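Ticket 183 — Ekari two-arm cell (sim), camera and gripper setup
Opened by: Frida Bjarnason
Assigned: Aksel Bundgaard
Priority: normal, was high
Status: open, waiting on retest

Reported problem

Right arm stops short on the approach. No fault, no collision flag, just sits there until the run times out. Left arm fine as far as I can tell. Started after the Grovora scene file got merged. 11 runs on the new file, 5 timed out. Old file from February, same task, zero timeouts. Logs are in the shared folder under Ekari.

What I checked first

Joint limits — same in both files, diffed them.
Controller gains — not touched.
Gripper config — left and right swapped names at some point?? Birthe says no, she only renamed the mounts. Left it alone.
Scene view is coming out tilted. Walls lean, door leans. Both arms up from behind the gray surface, grippers pointing up, so at least they load. Yellow door and the blue wall are both in, wood table on the left.
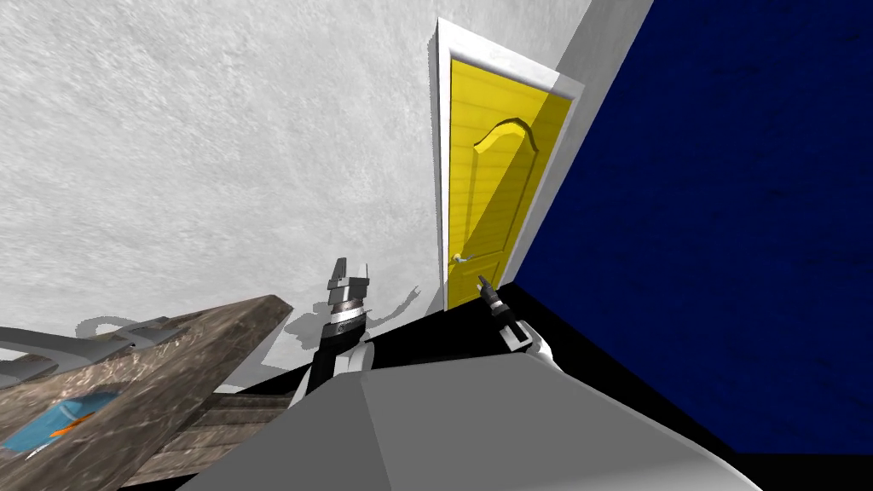 Update, Aksel

Looked at the camera block. Scene camera has a roll on it that isnt in the February file. Somebody's merge tool probably took the wrong side. Doesn't explain the timeouts by itself, planner never reads that camera. But if the roll got in, other offsets could have too, so went through the mounts one by one.

Found 2 so far:
- right base mount, rotation differs from the February file
- right wrist camera, parent link points at the old name from before Birthe's rename

Put the base mount back. Wrist camera re-parented by hand, needs doing properly in the Oddsson template or it will come back next time anyone regenerates.

Also pulled a close view of a gripper to look at the fingers. Open, nothing between them, gap looks normal to me. Housing takes up a lot of the bottom of the view. Would like a bit more room past the fingertips but thats a seperate ticket.

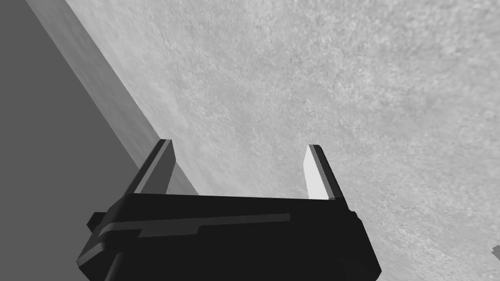
Category: Mounts / Config

Reply, Frida

OK thanks. Did you reload or restart after the mount change? Last time a reload kept the cached transforms and I lost a whole afternoon to it. Full restart please, then home both arms, then run.

Grethe wants the Plekora demo on this same scene file so please dont edit it in place. Branch it.

Reply, Aksel

Reload only. Will restart. Branch is up, name ends in mountfix.

To do

Full restart, home both arms — Aksel
Same 11 runs on the branch, same seeds — Aksel
Take the roll off the scene camera — Aksel
Fix the parent name in the Oddsson template — Birthe
Diff the remaining mounts, left side too — Frida
Tell Heiðrún not to pull main until the branch is merged — Frida

Leave ticket open till the runs are in. If the right arm still stops short after restart, attach the planner log and not just the summary, the summary drops the last waypoint.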